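Guest Linen and Room Care: Frequently Asked Questions
Lakau Residence

The answers on this page apply to all guests staying at Lakau Residence for one week or longer. Guests on shorter stays should refer to the information card at reception. Questions that are not covered may be addressed to the housekeeping office, which is open in the morning on every working day.

How often is bed linen changed?

Bed linen is changed once a week. The day depends on the floor on which the room is located, and it is printed on the inside of the wardrobe door. Guests staying longer than one month may choose a two-week schedule by signing the form held at reception. Sheets, pillowcases and comforter covers are always changed together.

How often are towels changed?

Towels are changed twice a week. Towels left on the rail are not collected. Please place used towels in the bathtub or on the shower floor before 9 a.m. on the day of service.

May I request an extra change of linen?

Yes. One extra change per month is included in the rate. Further changes are charged to the room account at the price shown in the tariff. No charge is made when a change is needed on account of illness.

How is the linen washed?

All house linen is sent to the Wallner laundry, where white cotton is washed at a high temperature and colored items are washed separately. Unscented detergent is used throughout. Fabric softener is not used on towels.

I have a skin condition or an allergy. What can be arranged?

Please inform the housekeeping office at least two working days before arrival. Rooms can be prepared with synthetic fillings in place of down and feather, and with mattress covers that close fully with a zipper. Linen for these rooms is rinsed a second time. We are not able to guarantee that a room has never held down or feather bedding.

May I use my own bedding?

Guests may bring their own sheets, blankets and pillows. Personal bedding is not washed by the residence and must be removed from the bed before the weekly service. If it is still in place, staff will leave the bed as it is and put the fresh house linen on the chair. Electric blankets and heated mattress pads are not permitted in any room.

Is there a laundry room for guests?

The guest laundry room is in the basement of the east wing. It has 4 washing machines, which accept tokens only. Tokens are sold at reception. The last wash must be started by 8 p.m., and the room is locked at 10 p.m. Clothing left in a machine after the end of a cycle may be moved to the shelf by the next guest.

Why may I not dry laundry on the balcony?

The house rules of the Urkton district do not allow laundry to be hung where it is visible from the street. Drying racks for indoor use can be borrowed from reception against a deposit. Please open a window while a rack is in use.

Why do the beds differ from one room to another?

The residence retired its uniform brown bedspreads when the west wing was refurbished, and rooms are now furnished individually. Covers and cushions were selected by Fabian Zürcher, who is responsible for furnishings, and guests may see them before confirming a long stay. Some rooms are quiet in color and others are lively, such as those with the white cow-spot bed cover and bright blue cushions. A guest who prefers a plain cover may ask for one at no cost, subject to stock. Bed covers of every kind are washed between stays and, during a long stay, on request.

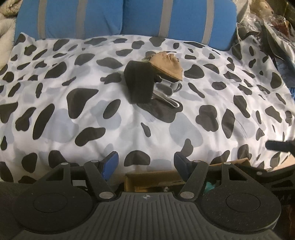

Stains are the most frequent subject of inquiries to this office, and early notice is of great help to the laundry. Please report a stain on the day it occurs and do not treat it with bleach or with household cleaner. Bleach harms dyed fabric, and on a printed cover of the cow-spot kind it may take the black out of the blotches as well as the stain. Ordinary marks from food, drink or cosmetics are not charged. Burns, tears and bleach damage are charged at replacement cost, and the guest receives a written statement.

How do I borrow an additional blanket or pillow?

Additional blankets and pillows are issued at reception at any hour. They remain in the room until departure and need not be returned to the desk.

What happens to linen that is no longer used?

Worn sheets and towels are cut up for use as cleaning cloths. Blankets in good condition are passed on to the Tratura animal shelter each September.

I left something in the bed. Can it be found?

Items found by housekeeping are recorded and kept for three months. Items that reach the laundry are returned with the next delivery, normally on Tuesday. Please give your room number and the date of departure when you inquire.

Whom should I contact with a complaint?

Complaints should be made first to Reto Bühler, head of housekeeping, in person or in writing. A reply is given within three working days. If the matter is not settled, it may be referred to the residence manager, Emil Hauser. The housekeeping office can be reached from any room telephone on extension 42, and reception on extension 58.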